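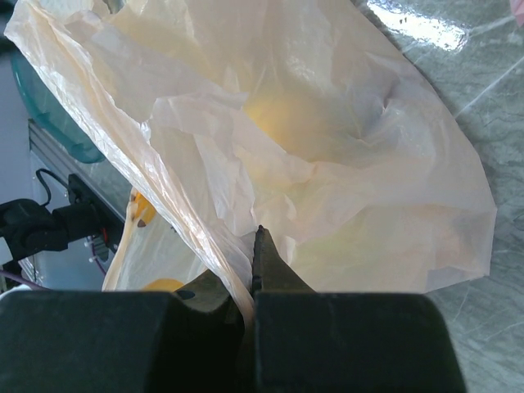

Koretico Bagged Goods: notes on contents

Scope
Close views of thin, translucent plastic bags in pale cream and off-white. The film wrinkles easily and gives glossy highlights on the folds. Where something yellow shows through, the label is "yellow, unidentified" unless another view settles it.

Files
566 images, split into 25 folders by packing table. Folder names follow the Plelska shelf codes.

Label fields
bag_count: bags at least partly visible
film: clear, translucent, opaque
content_color: dominant color through the film, or none
overlap: yes/no

Known issues
Color through two layers of film is unreliable. Some 45 entries have content_color left blank. Overlapping bags of the same film were merged by mistake in folder 5; fixed 12 August 2024.

Contact
Labels: Deirdre Gallagher
Folder structure: Bongani Jacobs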